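Progress report to the Skastano Fund
Project: Automated handling at the Didlow frame workshop
Prepared by Yi-chun Tai, Stuvness
12 May 2023

Work in this period was mainly demonstration recording. Didlow staff carry out handling tasks with hand-held grippers, and the recordings are used to train the arm planned for the packing line. We now have 122 usable recordings. The target for the end of the project is 2,000, so we are behind, and the pace has to pick up.
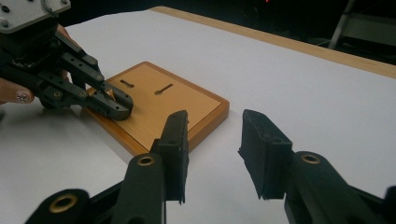
Nine employees have been trained to record. Shifts are limited to 2 hours after several people reported sore wrists in April. Recording time is paid at the normal rate and counted as regular work, as agreed with staff before the start.

The packers were asked to help write the task list. They wanted turning and setting down frames at the top — this is the part of the job they find most tiring — and we changed the order to match. 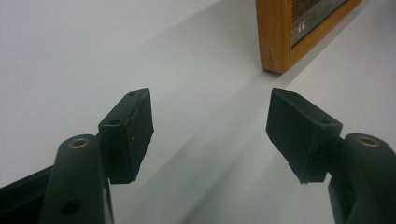

Siu, our software supplier, has delivered the first version of the review tool. Staff can watch their own recordings and delete any they don't want used. The tool is slow with long recordings and a fix is promised.

No jobs have been cut and none are planned under this grant. Two packers have asked to move to inspection when the arm is installed. Their new job descriptions are still with Didlow management.
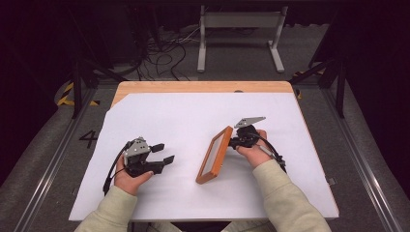 Spending is within budget. Next period we will train a second group, add tasks that need both hands, and run the first arm trial away from the line. We ask the fund to approve moving the unspent travel money to staff recording time.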